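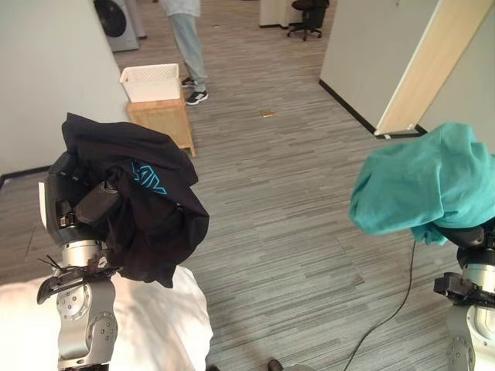
Home | Projects | Gallery | Fault notes | Contact

Laundry task: the grip release fault

Kikulach is our two-armed laundry setup, and for most of August it had trouble letting go of things. The hand got the open command, reported that it had opened, and the fingers stayed shut. We logged 1,010 pick attempts over the month. The fault showed up in 104 of them, nearly always with thin fabric.

Harriet Calloway went through the logs and Radomír Charvát took the hands apart. Captions are by Blažena Polák.

1. Both grippers loaded
Black T-shirt in the left, teal cloth in the right. We stopped runs at this point whenever the two grip readings disagreed. The basket is on the wooden cabinet, well out of reach of the arms.

2. Over the bed
Left hand open above the edge of the white sheet, with the black garment and the teal cloth both on the bed. This is the pose we used to compare the reported finger position with the real one.

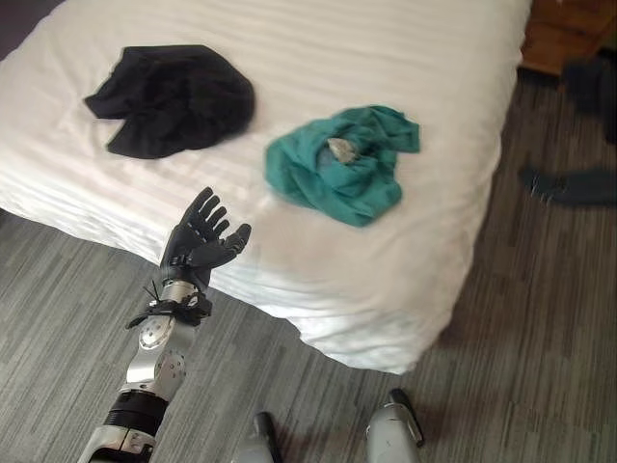

What we changed

The position reading came from the motor side, so a slack tendon looked the same as an open hand. Radomír replaced 4 tendons and moved the check to the finger joints. Hòa Kiều added a stop – if a hand does not confirm open, both arms hold still until someone resets them. The next 391 attempts ran without the fault. Thick towels have not been tested yet.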